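Bond Ladders, Finally: Notes From the Vatthorpe Savers' Circle

Well, that was a full room! If you missed our last evening on bond ladders, you missed a good one, and I've been wanting to write it up ever since I got home. Efua Akolgo led the talk, Elango Raju ran the numbers on the whiteboard, and we went past closing time because people kept asking good questions. What follows is my attempt to get it all down while my notes still make sense to me.

First, the basics, for anyone who has joined us recently. A bond is a loan you make. You hand over your money, the borrower (a government, a city, a company) pays you interest along the way, and on a set date you get your original amount back. That date is the maturity date. If the borrower is solid and you hold on until maturity, you know pretty well what you'll be getting and when. I love that about bonds. So much of investing is guesswork, and a bond comes with a calendar attached!

The trouble starts when you have to pick the date. Put everything into a bond that matures next year and you'll be shopping again next year, at whatever rate happens to be on offer. Put everything into one that matures ten years out and you've locked up your rate, which feels great if rates fall and pretty miserable if they climb. Most of us have no idea which it will be. Efua was very firm on this. She spent years on a bond desk before she retired, and she told us that the people around her, with all their screens and their models, were wrong about rates all the time.

A ladder is a way to stop guessing. You split your money into equal pieces and buy bonds that mature one after another, a year apart. Elango drew one with 5 rungs: one bond maturing in a year, the next a year after that, and so on up to the top. When the first one matures, you take that money and buy a new bond at the far end. Now you have 5 rungs again, and you do the same thing the next year, and the next. After a while every bond you own was bought as a five-year bond, but one of them is always coming due within twelve months.

I have read this explained in books more than once and it never stuck. Seeing it drawn with arrows did the trick for me, and judging from the noises in the room I wasn't alone.

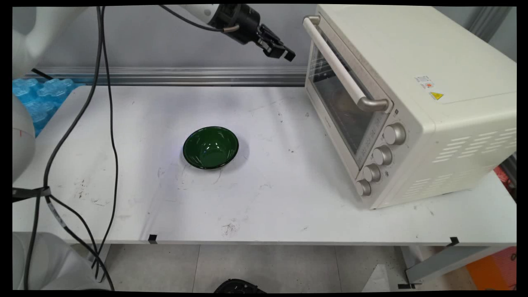

Rising rates used to scare me off bonds completely, so I was glad Efua took her time with them. When new bonds pay more, the older ones you own are worth less if you sell them today, for the simple reason that a buyer could get a better deal elsewhere. People open their statement, see a lower number, and panic. But with a ladder you generally aren't planning to sell. You wait for each rung to mature, you collect the full face amount, and then you get to reinvest it at the new higher rate. Rising rates are mixed news for a ladder, and the good part of the mix arrives a little at a time.

Falling rates work the other way around. Your new rungs pay less than you'd like, but the ones you already own keep paying what they promised. (Watch out for callable bonds here. A callable bond lets the borrower pay you back early, and borrowers love to do that exactly when rates have dropped. If you want your ladder to behave, look for the word "noncallable," or stick with Treasuries.)

Elango then walked us through an example with small numbers, which I really appreciated. Say you can put $500 on each rung. With 5 rungs that's $2,500 all together. It won't make anybody rich, but it is a real ladder and it works just the same as a big one. Treasury notes can be bought in small amounts, so there's no need to wait until you have a fortune put away. Somebody in the back asked if $300 a rung would be silly. It wouldn't! Start where you are, and add to each rung as it rolls over.

Corporate and municipal bonds are a different matter. They often come in bigger pieces, and you'd want to own quite a few of them so that one borrower getting into trouble doesn't hurt you badly. Efua's view is that a small saver building a first ladder should keep it to Treasuries or insured CDs and leave the fancier stuff for later, if ever. She does own some municipal bonds herself and was happy to talk about them, but she kept coming back to the same question: would you know how to read the borrower's accounts? I would not. Treasuries it is.

We had a lively back-and-forth about bond funds. A regular bond fund never matures. It holds a whole crowd of bonds, sells some and buys others, and the price of your shares moves up and down the whole time. That's fine for plenty of people, and it's certainly less work. What you give up is the date. If you know you'll need a certain sum for a roof or a tuition bill, a bond that comes due shortly before the bill does is a very comfortable thing to own. There are also funds that hold only bonds maturing in one particular year and then close and pay out, and you can build a ladder from those as well. They charge a fee, so look at what it is before you buy. Elango likes them for people who want company bonds without having to choose them one by one.

Taxes came up, naturally. Interest on Treasuries is taxed by the federal government but not by your state, which can make a real difference if you live somewhere with a high income tax. CD interest is taxed by both. So a CD that looks a hair better on paper may leave you with less in your pocket. Do the sum for your own case before you decide, and if you have somebody who does your taxes, ask them. We are a room full of keen savers and none of what we say should stand in for proper advice.

A few odds and ends from my notes, in no special order:

Keep a cash cushion outside the ladder. If you have to sell a rung early to fix the car, you could be selling at a bad moment.

Write down the maturity dates somewhere you'll see them. Mine are on a card inside the kitchen cupboard door. Some brokerages will roll your Treasuries over for you if you set it up, but check which length they'll buy, as you may end up with another short one when you wanted the far end.

The rungs don't have to be a year apart. 2 of our members use six-month gaps and like having money come due more often. Wider gaps are fine too.

Interest payments pile up quietly in your account if you don't tell them where to go. Have them swept into something that pays, or spend them and enjoy it!

Efua also brought up inflation, and I wish we'd had another hour for it. A plain bond pays you a fixed number of dollars, and if prices jump, those dollars buy less by the time they reach you. There are Treasuries whose value is adjusted for inflation (TIPS, for short), and you can make a ladder out of those – she has one herself, meant to cover her first stretch of retirement. They have their own quirks, especially with taxes, and so many hands went up that we agreed to give them a whole evening of their own.

That evening will be in March, with Efua leading again, and Elango has promised a fresh set of whiteboard markers. If you have a question about TIPS you'd like covered, send it in ahead of time by replying to this newsletter. No question is too basic. I asked what "par" meant (it's the face amount you get back at maturity) and lived to tell the tale.

If you've been sitting on the fence about a first ladder, bring your notes along in March and come a little early. Elango will be at the side table before the talk starts, and he is wonderfully patient with a pencil and a sheet of graph paper.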